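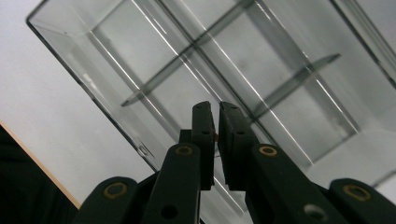
What the Brila sees: its own jaws and my clear acrylic organizer box, mid-practice.

Brila hand gripper review: two months of teaching my robot arm to put stuff away

Reviewed by Heather Sutcliffe
My rating: 4 out of 5
Paid for it myself: yes, $965 with the camera mount and the charging cradle

So I finally caved and bought the Brila. If you've read my older posts you know I've had a small tabletop arm in the back room for a while now, and that I've been teaching it chores with a joystick, very slowly, with a lot of muttering. My friend Bevan Pryor kept telling me to quit the joystick and get a hand-held gripper, where you do the job yourself, with the gripper in your own hand, and the arm learns from the recordings afterward. I put it off because of the price. Then Flosoron had the open-box sale in June and, well, I still paid 965 dollars, but it came with the cradle!

Setup

Pretty painless. The gripper comes put together, you clip the camera onto the mount, plug it into the laptop and run the calibration. That means opening and closing the jaws a bunch of times and then waving the whole thing slowly in front of a printed sheet. My first try failed with a message that said "insufficient motion" and I spent most of an evening blaming the cable. I was just waving it too timidly. Wave it like you're conducting a band and it goes right through.

The recording software is called Rewi and it's a separate download. It's fine. It looks like it was laid out by someone who loves gray, and the button that starts a take is way too close to the one that throws the last take away (I have lost good ones to this, and yes, I have complained). But it starts fast and it hasn't crashed on me once.

How it feels in the hand

I love the mechanism. It's all black linkage arms with little brass bushings at the pivots, and the movement is so smooth that I sat on the couch opening and closing it while watching TV. There's no gritty feeling and no slop that I can notice. You squeeze, the jaws come together, you let go, they open. My old joystick had a dead spot right in the middle of the range where I needed it most, so going from that to this was a treat.

It's heavier than I expected, though. A short session is nothing, but by the end of a long one I feel it in my wrist, and I have the kind of wrists that complain about a full kettle. Bronwyn Stubbs from my robotics group has one too and she props her elbow on a rolled towel. I tried that and it helps a lot, except on reaches where you have to come down from above, and then you're back to holding the whole thing up yourself.

The jaw pads are flat and they stand up side by side with a narrow gap between them when they're nearly shut. I like flat pads for boxy things. For round stuff like markers and batteries I'd want something with a groove, and Flosoron sells those separately (of course they do). There are small holes near the tops of the pads and I've been tempted to screw on something homemade. Haven't dared yet.

What I've been teaching with it

My project is sorting craft supplies into a divided organizer. It's a big clear acrylic box with clear dividers, and the job is to pick up a thing from the table, carry it over, and lower it into the right compartment without smacking a divider on the way in. Sounds easy. With a person's hand it is easy! With two flat jaws and a see-through box it takes some getting used to, and for the first few days I clipped the long center divider constantly.

What I've settled into is this. I pick the thing up near one end so the jaws don't have to go very far down between the walls. I come in high, stop for a beat over the compartment, then go straight down and open. That little stop made a bigger difference than anything else I changed. When I was swooping in from the side in one pretty motion, the arm learned the swoop and not much about where the walls were. Anayeli Alvarado looked over some of my early takes and her only note was "slow down over the box," so there you go, she was right and it took her one minute.

I also move the box around between takes now. Straight, tilted, closer, farther away. In my first batch I left it in exactly the same place the whole time because I'm tidy, and the arm got great at that one spot and hopeless anywhere else. Threw the lot out and started over. That hurt.

I did 40 takes in the second batch, trained on those, and got something that could put a glue stick in the right place often enough to make me yell for my husband. Then I kept going and I'm at 200 takes now. It's a lot more dependable with glue sticks and tape rolls. Paper clips are still a mess and I don't think that's the Brila's fault, I think I just can't pick up a single paper clip nicely with flat jaws, so that's what the arm is learning from.

The camera view

OK so this part is mixed. The camera rides on the gripper and looks out past the jaws, so the linkage takes up a big chunk of the lower part of the picture. You get used to it, and I gather you want the jaws in view anyway so the arm's camera gets the same picture later on. But when I'm right on top of something small I can't always see it past the jaws on the laptop, and I've learned to watch my hand and leave the screen alone.

Clear plastic is hard. If you're shopping for a practice box, learn from me and get a solid color first. On video my dividers are mostly thin shiny lines, and where they cross over each other you get these grayish bands that don't look like much of anything. Smudges show up too, so I wipe the box out before a session. I've also moved my lamp three or four times to calm the glare down. Paora Goodwin suggested sticking colored tape along the top edges of the dividers, which I may do, although part of me wants the arm to manage the box as it is. Stubborn, I know.

Compared to the joystick

Night and day for speed. With the joystick I could spend a whole evening on a handful of takes and half of them would have a weird wobble where I'd changed my mind. With the Brila I do a take in the time it takes to put away a glue stick, plus a breath. I also don't need the arm switched on while I record, so I can do it at the kitchen table at 6 in the morning without waking anyone up.

Where the joystick still wins: what you record with it is something the arm can really do. With the Brila in my hand I can twist my wrist in ways my arm can't copy, and I've had takes flagged by Rewi as out of reach because I leaned way over the table. Now I've got a strip of masking tape on the table marking how far the arm can go and I keep my hand inside it. Mostly.

Stuff I like
Smooth, smooth linkage
Comes assembled
The cradle (it sits there looking smart and I always know where it is)
Battery gets me through a long session with some left over
Support in Flevstead answered my email the same afternoon, and it was a person

Stuff I don't
Price, ouch
Heavy on the wrist
The delete button in Rewi!!
Flat pads only in the box
The printed manual stops at calibration and sends you to a web page for the rest

Should you get one?

If you already own an arm and you've been steering it through everything by remote, I'd say yes, if the money doesn't make you wince too badly. If you don't have an arm yet, wait, because this thing by itself is a very nice pair of jaws and a folder full of video. And if someone in your area has one, ask to borrow it for a weekend and do one real chore with it from start to finish. You'll know pretty fast whether your wrist is going to put up with it.

I'm knocking off one star for the weight and the button. If they move the button I'll come back and give them half of it.

Update: I've ordered the grooved pads. They're on back order. Will add a bit on markers and batteries when they get here, and I'm trying the tape on the dividers in the meantime (you win, Paora).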